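SLIDE 1 - title. Say hi, thank Szu-yu Huang for the slot. Keep it short, we're before lunch.

SLIDE 2 - why rules at all
Two cells at Skotberg, same arm, same job. One had a written pick procedure, one didn't. 1,732 picks logged in June. 614 of them couldn't be used, nobody wrote down what was in the bin. Pause here.

SLIDE 3 - before you hit run
Clamps checked by hand, every shift. Not by eye!!
Pendant within reach, never left on a chair.
Cables and hoses: jog the wrist through its full range slow, look for snags. Do it again after any gripper swap.
Speed capped untill the first ten picks are clean. (someone will ask why ten. It's what we agreed with Mazza, fine.)

SLIDE 4 - what goes in the bin

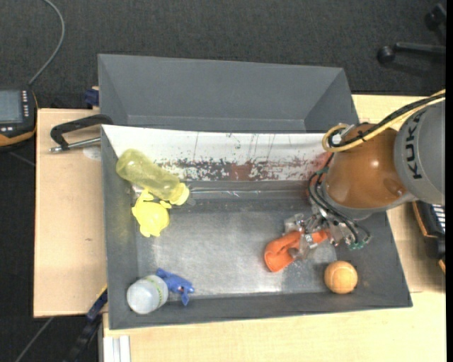

Mix it up. Soft stuff, round stuff, see-through stuff. Clear plastic is where depth sensing gets into trouble, so it goes in every test set, no exceptions. Same with things sitting up against a wall. Write the list down BEFORE the run, not from memory at 5 pm.

SLIDE 5 - stopping
Anyone can stop the cell. Anyone. Only the person who signed on restarts it.
Hands out of the bin while drives are on, even for a dropped item. Tell the Hostska story if theres time.

Questions. Handouts by the door, template is on the Skesix share.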